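Kapitel 7
Beispiele sammeln: Woher ein Roboter weiß, was Aufräumen heißt

Lernziele
Nach diesem Kapitel können Sie eine Aufgabe in Episoden zerlegen, Start- und Endzustände festlegen und begründen, warum Vielfalt in den Daten oft mehr bringt als bloße Menge.

Im vorigen Kapitel haben wir Netze trainiert, als lägen die Daten schon fertig auf der Festplatte. Jetzt gehen wir einen Schritt zurück, und der hat es in sich! Jede Bewegung, die ein lernendes System später beherrschen soll, muss ihm zuerst jemand vormachen. Unser Begleiter durch das Kapitel ist der Übungsdatensatz Brimby: Wäsche vom Bett in den Korb, 423 Episoden, alle in einem Schlafzimmer aufgenommen.

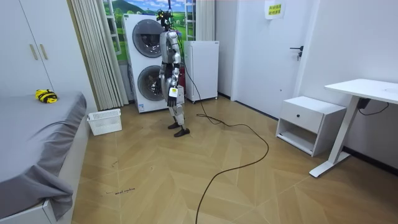
Eine Episode beginnt mit einem Startzustand, und der will sorgfältig gewählt sein. Wo steht der Roboter, wo liegt das Wäschestück, wo wartet der Korb? Auf dem grauen Spannbettlaken liegt das kleine gelb-schwarze Teil nahe der hinteren Bettkante, ein Stück weit weg vom Roboter, und der weiße Korb steht auf dem Boden. Verschieben wir das Teil um eine Handbreit, ist es für uns dieselbe Aufgabe - für das Modell sind es andere Pixel, andere Gelenkwinkel, ein anderer Weg. Genau das macht die Sache so spannend.

Weiche Gegenstände sind dabei besonders lehrreich. Eine Tasse behält ihre Form, ein Stück Stoff fällt jedes Mal anders, und so steckt schon in einer einzigen Socke eine erstaunliche Vielfalt von Griffen.

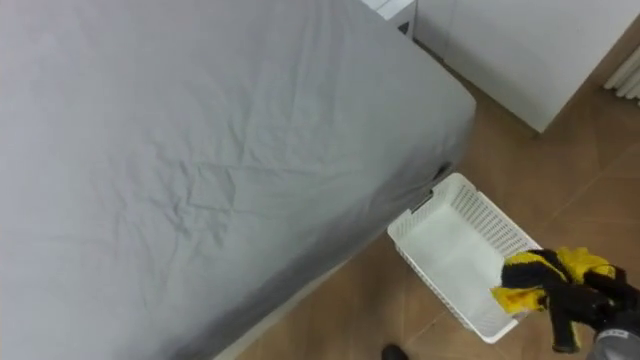 Zu jeder Episode gehören mindestens zwei Datenströme: Kamerabilder und Gelenkstellungen. Beide brauchen eine gemeinsame Zeitbasis, sonst lernt das Modell, zu früh oder zu spät loszulassen. In Brimby umfasst eine Episode bis zu 1670 Zeitschritte. Prüfen Sie die Synchronisation am besten gleich nach der ersten Aufnahme, nicht erst im Dezember vor der Abgabe.

Merke: Der Endzustand wird vor der ersten Aufnahme schriftlich festgelegt. Gilt ein Stück, das über dem Korbrand hängt, als eingeräumt?

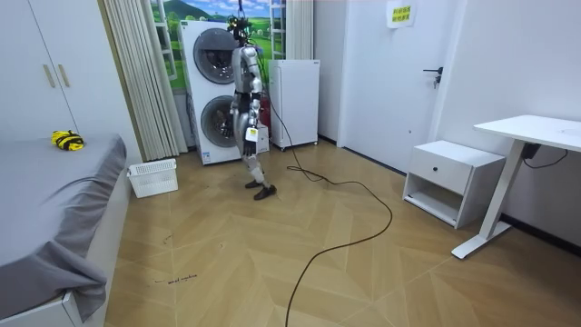 Mit dem Ende der Episode ist die Arbeit noch längst nicht getan. Wer sichtet die Aufnahmen, und was geschieht mit misslungenen Versuchen? Werfen Sie diese bitte nicht vorschnell weg - ein korrigierter Fehlgriff zeigt dem Modell, wie man sich aus einer verfahrenen Lage befreit. Abschnitt 7.3 behandelt die passenden Etiketten, Abschnitt 7.4 das Format Datico.

Aufgabe zum Einstieg
Skizzieren Sie 3 Startzustände für das Einräumen eines Handtuchs, die sich in mehr als der Lage des Handtuchs unterscheiden. Notieren Sie zu jedem, woran Sie das Ende der Episode erkennen würden.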